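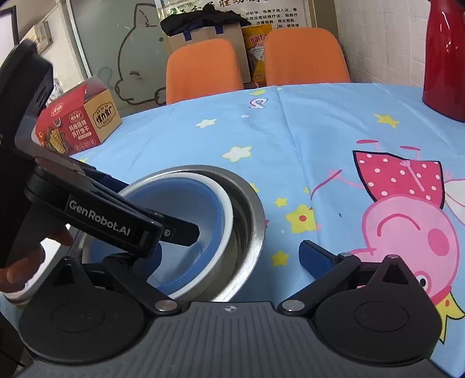

Chapter 7. Holding and Lifting

Every time we pick up a cup or a stone, our body solves a small problem of physics. The object is pulled down by its weight, and the hand must answer with an upward force of the same size. When we take something from the sides, this upward force is friction, and it depends on how hard we press and on the two surfaces which touch. A rubber pad like the blue one at the end of the black arm usually gives more friction than smooth metal, so a weaker press is enough. Curled fingers help in another way - they go partly under the object and carry it from below.

In this chapter we study friction at rest. We begin with a jar of honey from the market in Sindville, which has a mass of 700 grams. Its weight is near to 7 newtons. If you hold it between 2 flat palms, each palm must give half of this force. 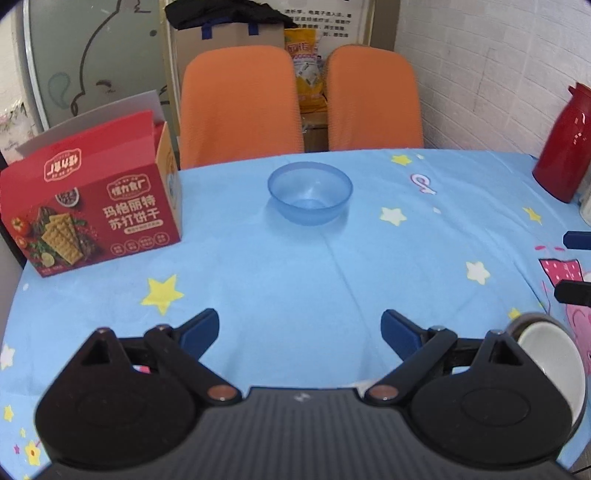
Why is a full bowl harder to hold by its sides than an empty one? The full bowl weighs more, so the friction must be larger, and for this the hands must press more strongly.

Before you read section 7.1, please repeat the rules for adding forces. The exercises are on page 28.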